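Workholm lab, group 3 report, May 2018
Nhung Dương, Khang Hứa

4. Safety rules we kept to

Speed cap 40 percent near the counter. Hands out while the arm is live, no exeptions. One person on the stop button, one on the log. We skipped the log twice, marked down for it.

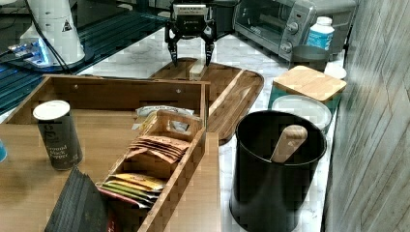
Fig. 2. Gripper open around the wood block, tray end.

Still to do: write up the clearence rule for tall items. Evanthia wants it before June.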